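Nesting bowls back on the shelves at Valente, new colors and all

15/01/2020 – Housewares desk

Good news for anyone who missed out in July. The Hurkura nesting bowls are back in stock at Valente, both the Kalterau branch and the online shop. First batch was 500 sets and went fast. Second batch is 857, and the store says thats all until summer.

Same idea as before. Plastic bowls, one inside the next, a different color each. The big one does for salad or popcorn, the little ones for eggs, dips, loose screws, whatever. Whole stack takes up the room of one bowl in the cupboard, which is the reason most people buy them.
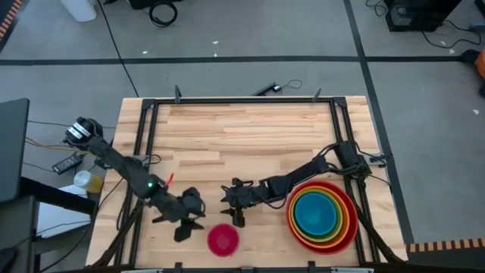
Nested set at right, red on the outside down to teal-blue in the middle. Small pink bowl on its own.

Price is 53 for the set, same as last time. No singles yet. Valente says it gets asked for singles more than anything else, mostly by people who cracked one or left one at a picnic, and that it has passed the message on to the maker. No promise of a date. Limit of 4 sets per customer in the store, no limit online as far as we could tell, tho that may change.

Colors are the talking point again. Some buyers wanted plain white or gray for the new batch and Dradia, the distributor, said no – the bright ones sell, and kids can be told "get the yellow one" without a fuss. Hard to argue with that. Our own kitchen has run on the orange bowl for a good while and it gets grabbed first every time, even for jobs it is too small for.

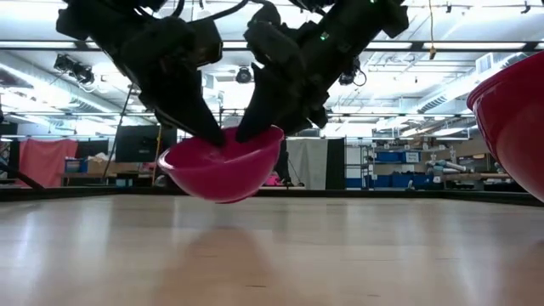

Care is simple enough. Top rack of the dishwasher or a quick wash by hand with a soft sponge. Skip the scouring pads, the plastic scratches and then it never looks right again. The outside has a real gloss to it, enough that the pink one picks up the overhead lights along its rim, and scratches would show up quick on a surface like that. No microwave, says the label. Dry them before you stack them or they stick together and you will be standing there twisting and pulling. If it happens, a little warm water run round the outer bowl usually loosens things up.

Lids are sold separate and only fit the two biggest bowls, so check before you pay. A few July shoppers got caught by that and had to bring them back.

Kalterau store has the sets at the front by the registers, with more on the bottom shelf in aisle 4. Online orders ship from the Dradia warehouse. Returns with the reciept at either counter, sets must be complete.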